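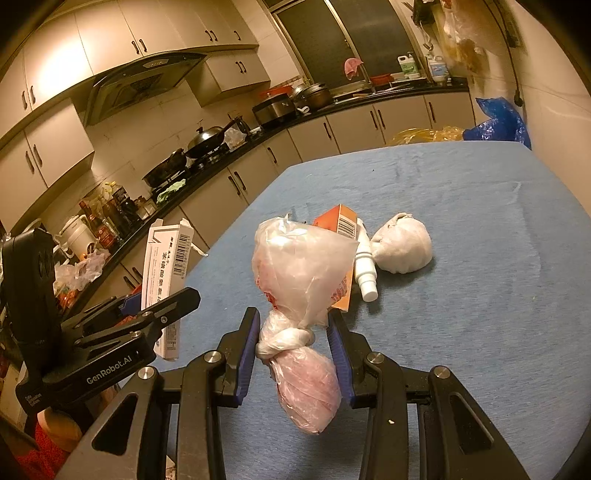
*Table duty, before the sorting. Meat bag at the front, knotted.*

**Re: Knotting bags of meat — am I doing this wrong?**

**soler_stairs**
Every bag I tie ends up as a hard little knot that needs scissors. Twist and tuck, or a proper knot? I have 48 portions to freeze before my sister visits and one pair of scissors.

**Unai Quintana**
Twist the neck, fold it over, elastic band. A knot is a commitment. I'd also get the meat away from the boxes, but I'm told I fuss.

**fornley60**
You do fuss. It's in a bag.

**Unai Quintana**
So was the chicken that christened my cutlery drawer in February.

**B_Herrero**
Knots are fine if you leave plenty of loose plastic above them, as in the picture. You get something to hold, and you can snip under the knot without wearing the contents. More interested in the light blue cloth, myself. Towelling under raw meat? Brave.

**soler_stairs**
It goes in the wash at 60. The table marks if you look at it sternly.

**fornley60**
Oilcloth. Mine has lasted 9 years and two divorces.

**B_Herrero**
Oilcloth slides. I'd keep the towel and put a tray on top.

**Unai Quintana**
A tray, then. And flatten the bags before they go in the freezer — a round lump takes all day to thaw.

**soler_stairs**
Tray I can manage. Flattening 48 of them, we'll see. Does anyone have a brand of elastic band that survives the freezer? Mine go brittle.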